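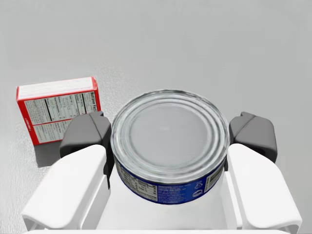

Fig. 6. Can held upright between both finger pads, simulator view.

Home | Set-Up | Gripping | Faults | Parts | Contact

June
By Junpei Nakajima

6. Clearing Fault 3504 (Grip Lost, Fingers Still Closing)

Fault 3504 means the Nusivar gripper was told it was holding something and has begun to doubt it. On cans, the usual cause is a smooth side wall and a force setting copied over from a job with boxes. The can slides down between the pads, the fingers close on the gap it left, and the controller reports the whole business as a success for up to 3 seconds before changing its mind.

Run this procedure in the Drinel simulator first. Simulated soup does not get into the wrist bearing.

CAUTION: Do not put a hand under the gripper to catch a slipping can. The fingers are still closing, and they have no opinion on what they close on.

1. Press Hold on the pendant. Do not press Reset. Reset opens the fingers, and whatever is left in them will obey gravity.

2. Lower the arm until the part is supported from below. If the part has already left, skip to step 4.

3. Open the fingers with the jog key, one tap at a time. Holding the key down opens them all the way at full speed.

4. On the real arm, lock out power at the wall and look over both finger pads. Wipe off label glue and dust with a dry cloth. Replace any pad that has gone shiny.

5. Restore power and open the Smadi settings page. Check the object type. If it says BOX and you are lifting a can, you have found your fault and may feel however you like about it.

6. Set the object type to CAN and the close force to 3000. The field accepts higher numbers without complaint. The can will do the complaining.

7. Grip the can with its lid facing up and a pad on each side, as in Fig. 6. The pads should press on the side wall. A pad that catches the rim will feel secure right up to the first fast move.

8. Lift at slow speed and hold for 6 seconds. Watch the lid. If it tilts or sinks, go back to step 4.

9. Clear the fault from the log and type in a cause. "Unknown" is allowed. "Gremlins" is also allowed, but we do read these.

NOTE: Neighboring items left on the table can be struck by a finger as it opens. Move them out of reach before step 3, in the simulator as well, or the collision check will stop the run and bury 3504 under a fresh fault.

NOTE: Pindik pads from the older kit fit the same mounts but are slicker. They will pass step 8 with an empty can and fail it with a full one. Test with a full one.

If 3504 comes back after a pad change, go to Section 7, Finger Alignment.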